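Taking a group of 35 to a robotics open day, is it worth it?

Posted in Days Out and Learning, Sep 12, 2025

Şükran Akgül

I help run a technology club at the library in Skirkbridge. We have been offered places at the open day at Grudeck, the robotics workshop on the Pudport road. The letter says visitors will see "hand demonstrations" in an office setting, followed by a talk. It doesn't say much more than that.

I have 35 people down for it if everyone turns up, ages from 12 up to retired. The coach would be paid for out of club money so I want to be fairly sure before I say yes. My questions are:

What do you really get to see? A few of my members are expecting robots walking about and I don't want them let down.

Can visitors have a go, or is it all behind a rope?

Is it all right for someone who can't stand for long? Two of ours would need to sit.

I rang twice and got the answering machine. If anyone has been to one of these I would be glad to hear how it went.

Umut Akbulut

Went in June with my son. It was ok. Parking is bad. No walking robots. The tea was free but the biscuits had gone by the time we got there. My son liked it more than I did, he is 14 and he'd go again. I would say ring them but you have done that.

Bjartur Kirkegaard

I was at the June one as well, with a college group, and we stayed for the whole afternoon, so I can give you a bit more.

The first thing to tell your members is that most of the day is people doing ordinary jobs by hand while their movements are recorded. The recordings are used later to teach a robot arm the same jobs. At our visit the arm itself only came out at the end, for almost 6 minutes, and it put some pens into a tray. If they come for that alone they will think it a long way to travel. If they are told beforehand that they are going to see how the teaching is done, they will get a lot out of it.

The part I found best was the desk work. You stand along one side of the room and a demonstrator goes through a set of small tasks: opening a drawer, taking something out, putting it somewhere else, closing the drawer, then the same again. One hand is bare and the other works a gripper. Both have a white cube with black square patterns fixed near the wrist or the fingers, so that the cameras can follow where each hand goes.

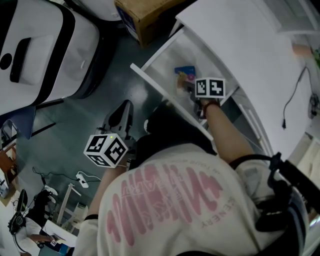
Drawer task at the Grudeck open day, with the gripper in the left hand.

They do each task far more times than you would expect. Our demonstrator said the target for that drawer was 100 goes, and that a go where you fumble is still kept and marked as a fumble. Someone in our group asked why the robot couldn't be told where the drawer is. The reply was that things get moved in a real office, and they want it to cope with that. I thought this was the most useful five minutes of the day and it would suit your younger ones.

On having a go: yes, but not with everything. Visitors could hold a spare gripper and try picking up a cork, a sponge and a bunch of keys. The keys are hard. You could not wear the full kit with the shoulder straps. They said it takes too long to fit. The queue for the spare gripper was slow with a group our size, so I would ask for yours to be split in two, one half in the talk while the other half is on the floor.

On sitting down: there were chairs in the talk room, which is on the ground floor, but I didn't see any put out for visitors along the side where you watch. Ask for two to be brought through when you book. It is a working room with leads on the floor in places, so anyone with a stick should take it steady. A steward showed us where to walk.

The talk was given by a Mr Ebrahimi (Gholamreza, I think). It lasted longer than planned and the slides were too small to read from the back. Sit near the front. He was good on questions.

Don't bother with the phone number on the letter. Write to the visits desk and put "Ásgeirsdóttir room" in the subject, that being the name of the room where the demonstrations are held. I had a reply the next morning.

Kadir Sezer

Agree with most of the above but the coach can't get into the yard. Ours had to drop us at the garden centre and we walked up from there, which was fine going but uphill coming back in the rain. Number 132 bus stops closer than that if some of your group would manage the bus. It was every half hour when I used it, so check the times.

Also take a coat for the demonstration room even in summer. They keep it cold.

Şükran Akgül

Thank you all. I have written to the visits desk and asked for two groups and two chairs. I'll tell the members about the drawers so they know what they are coming for. Kadir, is there a shelter at the bus stop?

Kadir Sezer

There is on the Pudport side. Nothing on the other side, only the pole.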